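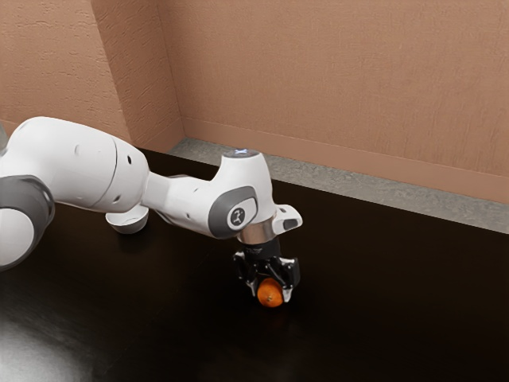
We've been busy since I last wrote, and I think this is the first report where the simulated side of Dukel is ahead of the plan I sent you. The fruit task now has 3000 recorded attempts, and 2331 of those passed our checks and went into the training set. Every attempt comes down to one moment, the two black fingers lowered on either side of a small orange fruit on a dark table, and you would not believe how much time I've spent staring at that moment since the summer. Gwenaël Vidal rebuilt the fruit model with a dimpled, glossy peel, and I'm really glad we paid for the extra week. The old one was a perfectly smooth ball, and the policy we trained on it was pretty hopeless when we tried it on real mandarins over at the Hondport bench.

So what happened to the other attempts? Mostly bad grasps. The fruit squirts out sideways when the fingers close too high, and our operators (Normunds Pärn and Aušra Vītola, both working from the desk with the hand controllers) were still getting used to the new closing speed. We also threw out a batch where the physics step was set wrong and the fruit sank a hair into the tabletop at the start. That one was my fault. I'd copied the settings over from the block-stacking task and didn't look closely enough.

I know you asked whether we should hang on to the failed attempts. We did keep them! They're stored separately with a short note on each one saying what went wrong, and Kadri Pētersons wants to try using them to train the success detector. She has 206 labeled so far and says it goes faster with coffee.

On variety: the wall color, the table finish and the lighting now change between sessions, and so does the starting spot of the fruit. The terracotta walls with the nearly black tabletop are still the set I like best for checking things by eye, as the orange stands out so well. The glare on the dark finish bothered Rasmus Mägi at first, and he asked if we could turn it off. I said no, the real bench has worse. We've left it in for now and we'll compare the two once there's a second batch to compare with.

The first training run used only the 1682 examples we had ready in November. It learned to get to the fruit nicely but closed too early a lot of the time, and I don't want to read much into it until the full set has been through. That run is going on the Donness machines now and should finish before our call.

Money is fine. We're a little under on operator hours and a little over on compute, and I'd like your okay to move some of the first into the second. I'd also like to push the two-fruit version of the task back to the start of the year. Gwenaël needs time for the contact settings when two peels touch, and I'd hate to rush that and end up redoing a month of recording.

Still open from last time: the Dinsa license renewal (I've sent the form back twice, they keep asking for a different signature) and a decision on who gets access to the data once the project ends. Could we put both on the agenda for the December call? Mornings before 11 work best for everybody here.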